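The Patience of the Second Hand

At Vasdale, a small company that builds kitchens for older people, the first robot student does not have a body yet. It lives in a computer, in a kitchen which is also in the computer, and Kristine Gatchalian teaches it to open cupboards.

She sits on a normal office chair and holds one controller in each hand. When she lifts her wrist, the arm on the screen lifts too, a little later. "In the first week I was moving my whole shoulders," she told me. "Now I move like I am holding a cup of soup."
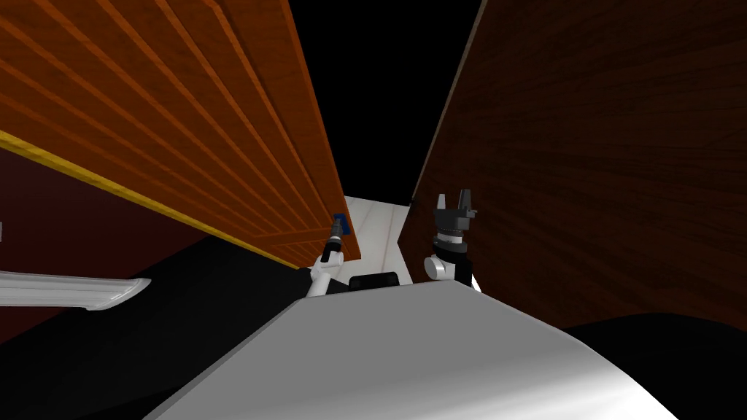 PISA, April

The simulated kitchen has strong colors, orange and brown wood and dark red, and from the robot's own view the white arms look quite thin between such big panels. There is not much space to work. Gatchalian says the narrow places are the best lessons, and also the reason why her neck hurts in the evening.

Every try is recorded, good or bad. For one cupboard door the team wants 120 good tries. When I visited, the complete collection had 1595, and 162 of them were waiting for somebody to check them.

This checking is the work of Fereshteh Amini. She was a piano teacher before, and she watches the recordings at half speed. She removes the tries where the teacher hesitates too long, for the robot will learn the hesitation also. I asked if she can recognize who was driving. "Of course," she said. "Kristine always comes to the handle from the left."

The plan is to move the lessons to a real robot in a test apartment called Wellia. Gatchalian expects that many things will go wrong there, first of all the drawers. She has already asked for a softer chair.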